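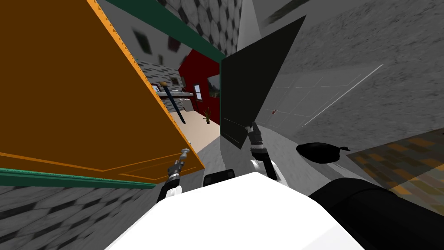
In simulation: the left gripper near the knob of an orange door.

Since July 2022 our household robot is first trained in simulated homes, and the work of our team has changed. Before, Doaa Metwally and Tin-yau Yuen reset every trial by hand, up to 200 in one week.
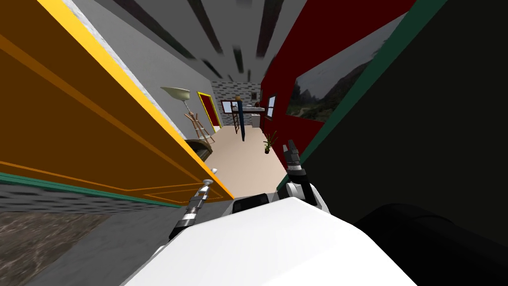 Now they choose the rooms, check the failed runs and write notes for the programmers. Doaa likes it more, but she misses walking around. Tin-yau asked for a course in January and we have enrolled him.

Rania Kettani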